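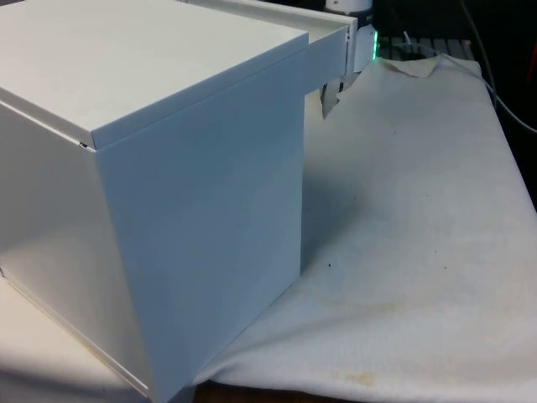 Bushra thinks we should drop the leader arm and go back to taking the robot by the wrist. Her case, made twice before lunch, is that an operator who can't feel the drawer can't teach anyone to close it, and that the recordings made by hand have a steadier speed near the front lip. I agree about the speed. I don't agree about dropping the leader arm, and I wrote down my reasons while the controller was restarting.

Hand guiding puts a person's forearm in every recording. The policy then learns from pictures it will never get when it runs alone. Radu Ilie tried masking the arm out in March and got a gray smear where the drawer front should be. Replaying the joint path afterward with no person present fixes the pictures but doubles the time, and the replay drifts once the drawer is even slightly off its starting position. With remote control the view is clean on the first pass.

What remote control loses is contact. On the white cabinet the fingers have to meet the lip square, and the operator is judging that from a flat picture and a bit of lag. Measured the lag again at 10:40: 60 ms from leader to follower, same as last week. The lag is tolerable. The missing force is the real trouble. Sebastian pushes until he sees the cabinet shift on the table, then backs off, and that shove is now in the data as if it were part of the task.

Changes made today:

- Follower gain on the wrist joints down by 12 percent. Softer on contact, slightly late on fast moves.
- Gripper command now recorded as the requested opening, with the measured opening in its own column. Until this morning we were saving the measured one only, so a blocked finger looked like a choice.
- Start and stop of each take moved to the foot pedal. Sebastian kept nudging the leader arm when he reached for the keyboard.
- Recording rate left alone. Tihomir wants it higher and I see no use for it at these speeds.

The gripper column bothers me most. Everything recorded before today has the old meaning. I can rebuild the requested opening from the Binon logs for takes where the logs were kept, and the rest will have to be trained on separately or thrown out. The total stood at 1089 takes when I stopped for the afternoon. I have not yet worked out how many have logs.

Bushra and I settled on a trial. She will record 200 takes by hand guiding with replay, I will record 200 on the leader arm with the softer gain, same drawer, same range of starting positions, and Tihomir will train both without being told which is which. He'll know from the velocity plots, but it is the thought that counts. Scoring is drawer fully closed, no second attempt, cabinet not moved past the tape.

Zulema called from Stolilau at 3. Their site has a Praltik handle with a small motor in it that pushes back when the follower meets resistance. She says new operators stop over-pushing within a session or so. She also says it buzzes badly near singular poses and that two people asked for the old one back. She will lend us hers for the second half of May if I send the mounting drawing. Sent it at 4:15, then noticed the hole pattern was for the old plate, and sent it again.

Left for tomorrow:

- Check the logs against the take list.
- Write the trial rules down before either of us starts.
- Ask Sebastian to redo the opening takes at half speed. His closing is fine. On opening he lets go while the drawer is still moving, and the model copies him faithfully.
- Invoice from Barbu for the spare leader joints, unpaid.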